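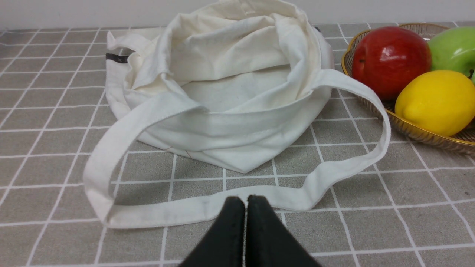

Ellix Soft Goods Kit for two-finger grippers

The Ellix kit is made for teams who teach a robot arm to handle bags, cloth and other things that do not keep their shape. It is sold by Claltuvow and fits the Parkel and Staniforth wrist mounts without an adapter.

What is in the box
One pair of black fingers with rounded tips
One wrist camera with bracket
Cable, 3 m
Printed table cover with square grid, gray and white
Screws and hex key

The fingers close side by side and the tips are narrow, so they can go under a flat strap which lies on the table. For a canvas tote we recommend to approach the handle first and leave the body of the bag for later. Fruit, a basket or other objects can stay next to the bag during practice – the software lets you mark them as "keep away".

Ready tasks
The kit comes with 6 task files, among them "lift by handle", "open the bag" and "put fruit in bag". Each file can be changed in the normal editor.

Please note
The finger covers collect dust. Wipe them with a damp cloth after every 10 hours of work and let them dry before the next start. Do not use alcohol.
The kit is not suitable for wet fabric.

Delivery and support
Orders are sent within 3 working days. Spare finger covers are sold in pairs. For the older Staniforth mount, please write to us before you order – the bracket is a different one.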